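Dredunbridge extends office computer reuse scheme to second depot

Dredunbridge council is to extend its equipment reuse scheme to a second depot from March, after a first year in which 1,936 desktop computers and monitors were collected from offices, libraries and schools across the district.

The scheme is run under contract by Sollik, which collects the equipment, erases the storage and sorts each item into one of three streams: reuse as a complete machine, recovery of parts, or recycling as scrap. Before the contract began, all surplus equipment went straight to scrap under the council's general waste arrangements.

According to the council's annual waste report, 393 complete desktops were passed on for further use in the first year. Most went to schools and adult learning centres within the district. The remainder were sold at a fixed price to registered community groups, with the proceeds set against the cost of collection.

A further 358 machines failed one or more electrical tests but were found to contain parts worth keeping. Memory, processors and power supplies are the parts most often recovered. Cases and damaged boards are separated by material and sent to a licensed processor outside the district.
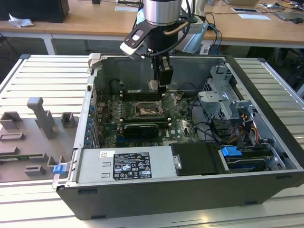 A Dell desktop computer with its case open and the processor socket exposed.

The report gives age as the main reason for machines being turned down for reuse. Older desktops can often be made to run, but many cannot take the current version of the operating system used in schools, and the council will not pass on equipment that no longer receives security updates. Monitors are less affected, and those with a sound panel and a standard connector are accepted whatever their age.

Storage is dealt with separately. Every drive is removed on arrival, logged against the serial number of the machine and overwritten. Drives that cannot be overwritten are shredded on site. The report records no loss of data during the year, but notes that four schools sent machines without the required transfer form, which delayed processing until ownership had been confirmed.

Under the extended arrangement, a unit on the Dellura industrial estate will take equipment from the eastern half of the district. The existing depot at Oshima Road will continue to serve the town centre and the western villages. Collection rounds will be redrawn so that each school is visited once a term, and the minimum load for a collection will be removed.

The council expects the second depot to reduce vehicle mileage per item, though the report does not put a figure on the saving. It also proposes that recovered processors and memory be tested and graded before storage. At present they are held in mixed trays and tested only when a matching machine comes in, which has led to repeated handling of faulty stock.

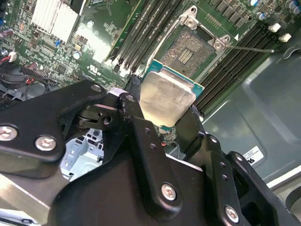
How to hand over equipment

Schools and council offices should book through the existing surplus property form. Keyboards, mice and cables may be placed in the same load but should be boxed apart from the computers. Laptops with swollen batteries must be declared at the time of booking and will be collected separately.

Equipment from households is not covered by the scheme and should be taken to the recycling centre as before. The council will review household access once the Dellura unit has been open for a full year.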